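Trilusano SDK — Android widgets and home screen
Thread: widget stops refreshing after app update, anyone else?

plirov_dev
Posted 2026-01-26

ok so I have a small Android app, shows bus times for Grumurbridge on a home screen widget. Worked fine for months. Bumped Trilusano from 2 to 3, pushed the update, now the widget just sits there with the old times until you open the app. No crash, nothing in the log. Emulator is fine of course. Wrote up what I tried so far, pasting the whole thing from my notes page.

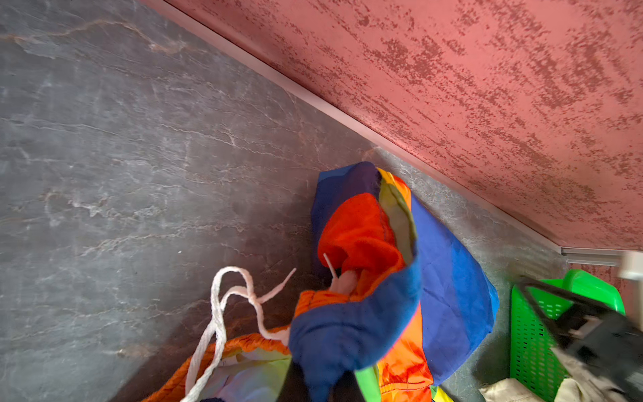 3 min read

Refresh job is scheduled in the widget's onEnabled. Periodic, every 40 minutes, network required. On a clean install it runs. On an update over the old version it never runs again. Tried clearing the cache — no change. Tried removing the network constraint, no change. Removing the widget and adding it back fixes it, but I can't ask 700 users to do that.

gridlayout
onEnabled only fires when the FIRST widget gets placed. Your users already have one placed so it won't fire after an update. If the new version dropped the old job then nothing puts it back. Schedule it in onUpdate too, with a unique name so you don't get doubles.

plirov_dev
but it survived every update before this one? never touched that code

gridlayout
Old SDK kept the job name. New one adds a prefix I think. Check the migration page, it's way down at the botom.

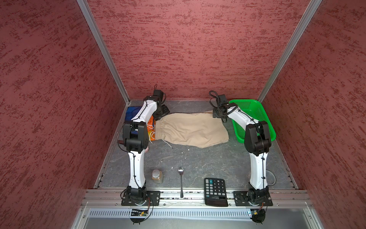
tapandhold
Would not put it in onUpdate. It gets called more than you'd think and on some phones it's slow. Use a receiver for MY_PACKAGE_REPLACED, reschedule there, done. It's what I ended up with for my own widget after a bad weekend. Also give the widget a plain background while you're testing, mine is red like those walls, and put the last refresh time on it in big white text. Then you can tell at a glance if it's stale. Take it out before you ship, I forgot once.

gridlayout
Slow how? It's one enqueue call with a KEEP policy. If the job exists it does nothing. The receiver only helps people who update from now on, anyone who already got the broken build still has to wait for the next one

tapandhold
they have to wait for the next build either way?? the fix IS the next build

gridlayout
ok fair. Still would do both. A receiver can get missed if the phone's maker is agressive about battery.
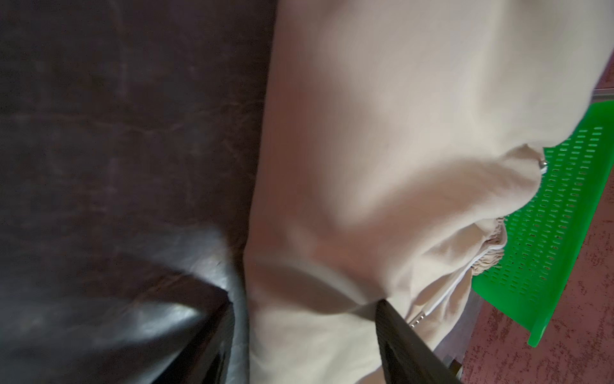

duplessis_fan: Seeing the same in my shopping list app and I'm not even on periodic jobs, just a one-off that re-queues itself. So it's not only the name prefix. The Du Plessis theme pack pulls in its own older copy of the work library and the two fight. Run the dependency tree and look for two versions.

plirov_dev
oh no. I do have the Du Plessis pack in there. checking

plirov_dev
yep, two versions. Forced the newer one, installed over the old build on my own phone, widget refreshed after around 40 minutes. But the receiver is also in this build so can't say which one did it, sorry

tapandhold
take one out and test again, otherwise the next person who finds this thread learns nothing 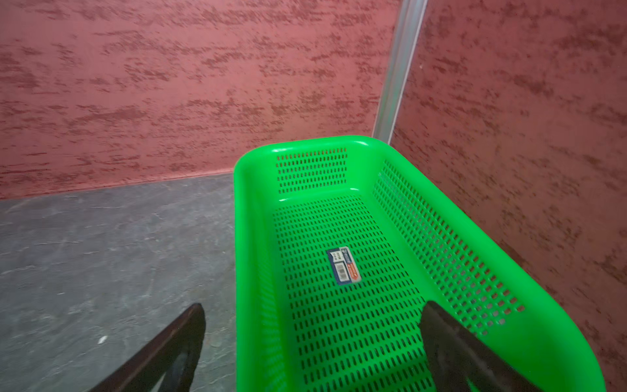
Green basket, red walls

plirov_dev
Fine, did it. Without the receiver: stale again. Without the forced version but with the receiver: works. So for me it was the job name. Leaving both in anyway. Update goes out in February with the new icons, will post if anybody complains.

duplessis_fan
Weird, mine needed the forced version and nothing else. Could be two separate bugs. Opening my own thread.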